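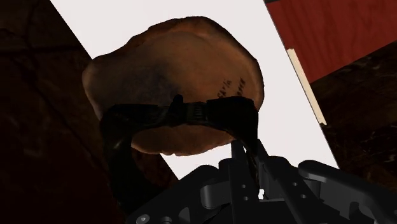 Seven Winters in the Valley, by Océane Boychuk
Reviewed by Garnet Beaudoin

I bought this book in September, meaning to save it for a long train ride, and then I finished it in four evenings at the kitchen table with the dishes still in the sink. It is a history of a ceasefire, a small one that most people outside the Ronwood valley have never heard of, and it follows the monitors who were sent to keep an eye on it once the ink was on the paper and the television crews had gone home.

Boychuk was one of those monitors herself, and she writes the way a good neighbor talks over a fence. She tells you about the roads (terrible), the coffee (worse), and the weekly meetings in the Havthorpe schoolhouse where two sides who had been shooting at each other argued over who was allowed to graze goats near the river bridge. I loved those meetings! There is one that goes on past midnight over the wording of a single line about fence posts, and by the end of it I cared about those fence posts more than I have cared about most of the treaties I studied in college.

The middle chapters are harder going, and they should be. The agreement promised land and seed money to 500 former fighters, and in the first year 100 of them got anything at all. Boychuk follows one man, Bouvier, who handed in his rifle early and then spent month after month riding a bus to an office that was always closed for lunch. She is patient with everyone, even the clerks, but you can feel her getting angrier as the pages turn – and when the threats begin, and families start leaving at night, she lets the letters and the radio logs do the talking.

I do have a few grumbles. The maps are printed so small that I had to carry the book over to the window to find the Zevel crossing, and it matters a good deal where the Zevel crossing is. There are also a great many initials. Every armed group, relief agency and local council has its own set, and the list of them is tucked in at the very back, behind the notes, where I only found it after I was halfway through. Put a bookmark there before you start and you will be happier than I was.

I would have liked more of Mei-kuen Ko as well. She ran the radio room, and she comes across as the steadiest person in the whole valley, but she drops out after the third winter with hardly a word about where she went. Perhaps she asked for that. Kieran Gilmartin, who was head of the mission, gets two long chapters, and I think one of them could have been hers.

Still, I have already lent my copy to my friend Darlene Vachon, who reads mostly mysteries, and she called me at ten at night to ask whether the bridge holds. I told her to keep reading. If you follow peace talks in the news and wonder what happens in the years after the handshake, this is a fine place to spend a few evenings. The paperback is lighter in the hand, but the maps are the same size in both.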